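The Ferry Register

Benedito Macedo kept the register at the Trernthorpe landing for the last winter the ferry ran. The job was simple. He wrote down who crossed to Brurgate and who came back, and at the end of each month the two columns were supposed to match.

They never matched. People went over and took the long road home by way of the bridge, or a brother drove them, or they stayed. The company knew this and didn't mind. The register was there for the insurance, and the man who had it before Benedito had filled in the missing names himself, in a different pen, so the page looked tidy.

Benedito didn't do that. He left the blanks.

In the evenings he read back through the old books, which were stacked behind the heater in the ticket office. The oldest had lost its cover. It had room for 1,000 names and it was full to the last line. He found his mother in it, going over on a market day with 3 crates of hens. He looked for her coming back and she was there too, the same afternoon, without the hens.
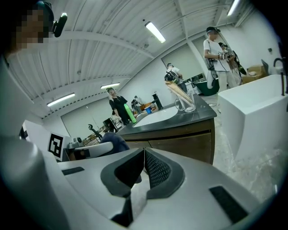 Why did he keep looking after he had found her?

He wanted the other name, the one beside hers on the way over, which was his father's. There was no line for his father on the way back, that day or any day after it.

He had been told that his father went to work on the Grurska, a grain boat, and that she went down in bad weather. His mother told it the same way every time, with the same few words, and then she would get up and see to something in the kitchen. He had never asked what month it was. Now he had the date of the crossing in front of him, and it was in the middle of summer, and the river that summer had been so low that the grain boats were laid up. He knew that because the clerk had written it at the top of the page. Low water, no boats above Blackburn.

He put the book back behind the heater and locked up.

The letter from the company came with the morning crossing. It was dated 2021-01-26 and it said the service would end with the last boat in February. The books were to be boxed and sent to the office in Blackburn. Any book in poor condition could be thrown out. There was a line for him to sign, saying he had understood, and he signed it and sent it back with the same boat.

He was a slow packer. He wiped each book down and wrote the years on a slip of paper and tucked the slip inside. The skipper came in to get warm and asked what he was doing it for, they would only go in a basement. Benedito said he supposed so. The skipper drank his coffee standing up and talked about a job his cousin had on the bridge crew — days only, and a pension.

"You should ask them," the skipper said. "They need someone who can write."

"Maybe I will."

When the skipper had gone he took out the book with no cover and set it on the chair by the door, with his coat over it.

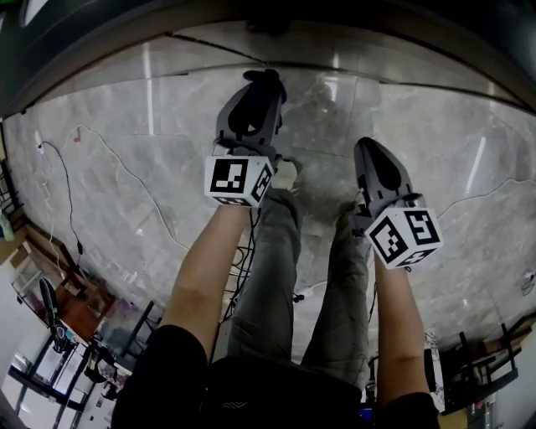
The Last Boat

There were more people than usual on the last day. Some of them hadn't used the ferry in years and had to ask what it cost. Benedito wrote them all down. By four o'clock he had 288 names going over, and most of them came straight back on the next boat, having seen what they wanted to see.

He closed the window and put on his coat. The book was under his arm, wrapped in a feed sack. He walked down the ramp and got on, and the skipper looked at the sack and then at the water.

"You're not in the register," the skipper said.

"I wrote it before I came down."

It was a short crossing. On the Brurgate side the lamps were lit along the wall, and past them was the street that ran up to the market. He had an address there. It was an old one, out of the phone directory, with his own last name next to it — the house might have been sold a dozen times.

He stepped off and asked a woman at the rail which way the numbers went.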